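Korncombe Leaf Coverage Data

Reference tables for estimating metal leaf, size and topcoat on flat and moulded surfaces. Prepared by the Bruneck finishing workshop. Released Dec 19, 2021.

Contents

leaf_types.csv: one row per leaf product, with alloy, colour name, sheet width and height in millimetres, and book count.
trials.csv: one row per test panel. 1,035 rows.
topcoats.csv: coating type, number of coats, recoat interval in hours.
notes.txt: free-text remarks, keyed by panel_id.

Files are UTF-8 with comma separators. Decimal points are used throughout. Empty cells mean the value was not recorded and should not be read as zero.

Sources

Panels came from two series. The Hutier series covers imitation gold, copper and aluminium leaf on primed MDF. The Vishwakarma series covers variegated leaf on plaster mouldings and turned timber, 266 panels in all. Every panel was gilded with water-based size unless size_type says otherwise.

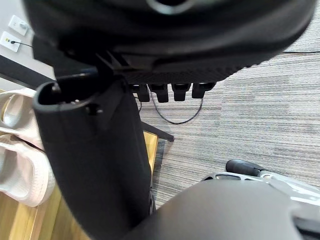 Black object, underside, with tabs and cable.

Fields in trials.csv

panel_id: text, unique. Prefix H or V gives the series.
substrate: mdf, plaster, timber, metal.
area_cm2: measured area of the panel face. For mouldings, the developed surface area, taken with a paper strip laid into the profile.
leaves_used: whole and part leaves, to the nearest quarter.
overlap_mm: nominal overlap between adjacent leaves.
tack_min: minutes from application of size to laying of the first leaf.
faults: count of holidays larger than 2 mm before patching.
rh_pct: relative humidity in the room at the time of laying.

Calculating coverage

Divide area_cm2 by leaves_used to get net coverage per leaf. Do not compare this with the sheet area printed on the book without allowing for overlap. On deep profiles the loss from tearing and folding is usually greater than the loss from overlap, and the two are not separated in the data.

For job estimates, group by substrate first and leaf type second. Averaging across both series gives a figure that suits neither. Skewings swept up and reused as patching are not counted in leaves_used. 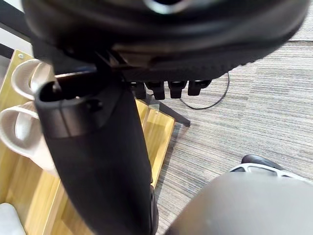
Known problems

Panel H-100 has been entered twice in notes.txt. Use the second entry.
The colour names in leaf_types.csv are supplier names and are not standardised. Two rows labelled "red variegated" are different products.
Tack times under 4 minutes are entry errors and should be dropped.
Relative humidity was not logged for the timber panels in the Vishwakarma series.
Genuine gold and silver leaf are outside the scope of this release.

Changes

1.1: developed area recalculated for plaster mouldings; "grey primer" and "gray primer" merged in notes.txt.
1.0: first release, November.

Licence

Free to use and adapt with attribution to Korncombe Leaf Coverage Data. Supplied without warranty. Gild a sample board before ordering leaf in quantity.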